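# The Day the Robot Squished Nothing

Hi! I'm Sowmya, and I work with robots at a workshop called Fondside. Kids always ask me if the robots ever mess up. Oh boy, do they ever! So I'm going to tell you about my favorite mess-up.

Our robot has two arms, and each arm ends in a gripper with bendy black fingers (we named the pair Ireck and Paju). Their job is to pick up metal plates from a green mat and put them in a blue tray. Easy for you, right? You'd just look, grab and go.

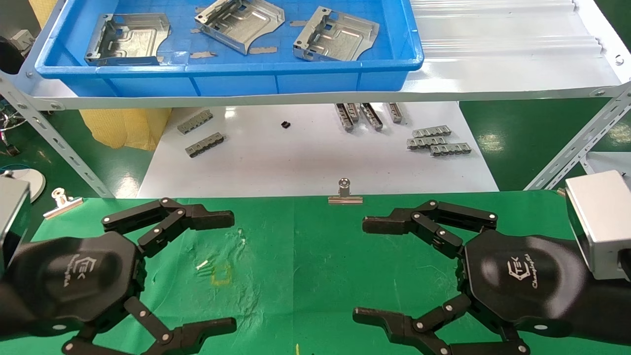 *Ireck and Paju, face to face over the green mat.*

One morning in June, Ireck reached down, closed its fingers and zoomed over to the tray. It opened up and – nothing! No plate. It had picked up a big handful of air, and it went right back and did it again. It had no idea!

I called my friend Līga Ķēniņš, who fixes our software, and we dug through the robot's diary. Robots write down everything they do, in a list called a log. Ours had 3658 lines that day (my eyes hurt just thinking about it). On line 814 we found the trouble. The robot had written "got it!" before its fingers had felt anything at all.

You see, your fingers have feeling in them. If you close your eyes and grab a spoon, you know it's there. A robot only knows what its sensors tell it, and one of Ireck's sensors had a loose wire. It kept saying "yes, yes, yes" no matter what.

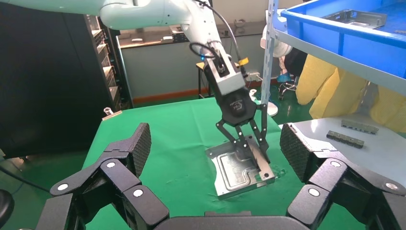

Metal plates are tricky to hold, too. They're flat, the edges are bent, and a finger has to land in just the right spot. If the grip is bad and the robot thinks it's good, a plate could drop while the arm is moving fast, and I don't want one landing on my toes!

So the first thing we did was press the big red stop button. You always stop the robot before you put your hands near it, even if it looks asleep. Then Līga plugged the wire back in, and we made Ireck practice 200 grabs, nice and slow. It missed two, and both times it stopped and waited for help – hooray!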